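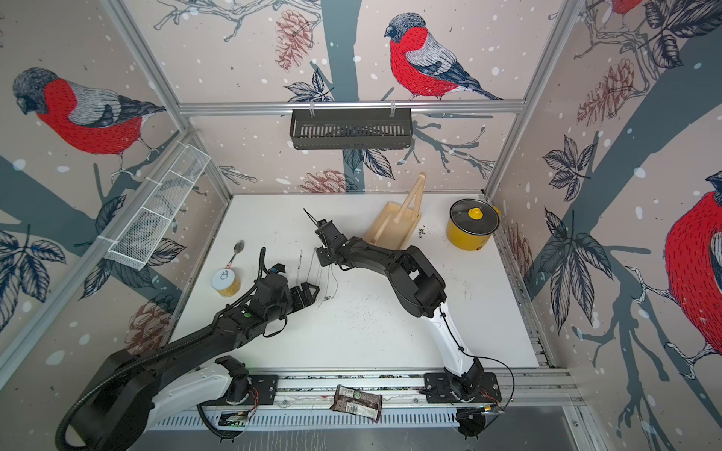
# How to get tennis tickets through a public ballot

You will need an email address, a payment card with nothing embarrassing about its limit, and a flexible attitude toward seeing tennis players from behind.

These steps are for the Polgate Open, played on grass every May, weather and grass permitting. The Auer indoor event works much the same way, with worse parking.

## 1. Make an account early

The ballot opens at noon and the site falls over at 12:01. Register the week before. Use the name on your ID, because the gate staff have met a great many people called "Tennis Dad" and let none of them in.

## 2. Pick your session

You get one choice of day and one backup.

- **First week, outside courts:** $12. Lots of matches, mostly between people you will claim to have heard of.
- **First week, Barnden Court:** $40. A seat with a number on it.
- **Final:** $81. Everyone picks this. Go ahead, join them.

If you only want to watch tennis, take the outside courts. You can stand close enough to hear a grown man blame his shoelaces.

## 3. Enter once

Entering twice gets both entries thrown out. Your spouse may enter separately - agree in advance who takes whom, and put it in writing.

## 4. Wait

Results come by email. Check the spam folder, where yours will be sitting between two offers for roof repair. Winners have 57 hours to pay. I once opened mine in hour 58 and can report that the system is very punctual.

## 5. If you lose

Try the Golico resale page after 6 p.m. the night before. Returned seats show up in small batches, so keep refreshing and don't stop to compare views. Row W is fine. Row X is behind a pole.

## 6. On the day

Bring a hat, a sealed water bottle and the ticket already saved to your phone. The signal at the gate is one bar, shared. Umbrellas are allowed in but can't be opened in the stands, so think of yours as a walking stick.

Prices checked March 2023.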